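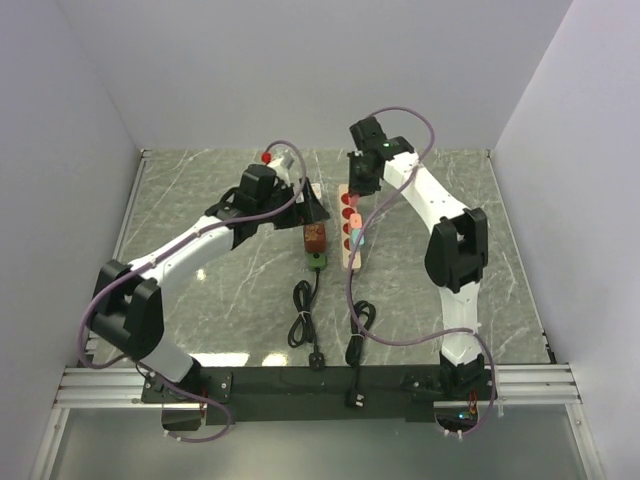
February, 8:40 a.m. Notes on the footpath mix for the Nastivthorpe lane, continued from the last page.

Pascual Bustos brought back the second batch of sand from Wouters. Finer than the first and a bit dirty. Jar test left a silt layer of 7 mm, too much for my liking, so it gets washed before we use it. Asked him to take the rest of the order from the Cosden pit if they can deliver to the lane end. The truck can't turn past the chapel.

Revised lane length is 197 m, measured with the wheel. The figure in the district letter was shorter and left out the stretch down to the last two houses. Those are the people who asked for the path in the first place, so it stays in.
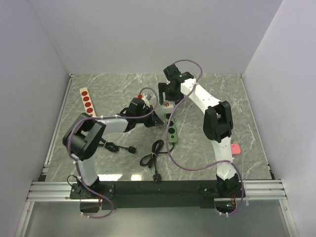
Slump on trial mix B was 52 mm. Workable by hand, held its edge against the form. Mix A was stiffer and tore when we floated it. Going with B unless the cylinders say otherwise. They are in the tank now, labeled on the lids. Do not move the lids around.

Thickness: 12 cm where the tractors cross, 8 elsewhere. Tatiana Šindelář thinks the crossing needs mesh as well. I agree, but it has to come out of the Tromden donation and that money is mostly spoken for – she will write to them and ask.

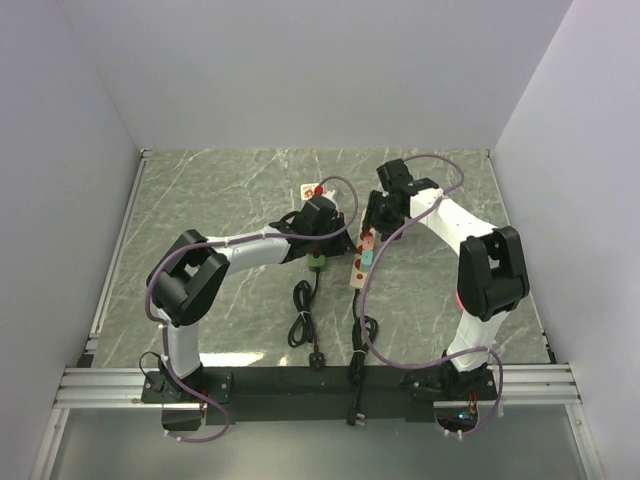

Both arms on the base plate, small green object near the left gripper.

Still open: who closes the lane during the pour, and how the school van gets through. Pascual suggested doing the lower half first and leaving the field gate open as a way around. Need the farmer's yes in writing.

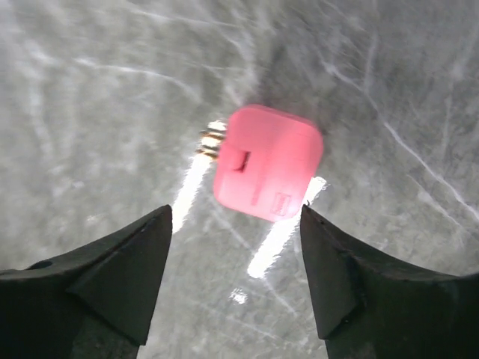 Form boards: enough for one bay at a time, two if we borrow. Oil them the evening before. Curing sheets are on the top rack behind the mixer, one has a long tear and should be patched or thrown out.

Next: wash the sand, repeat slump on B with it, break the first cylinders at seven days.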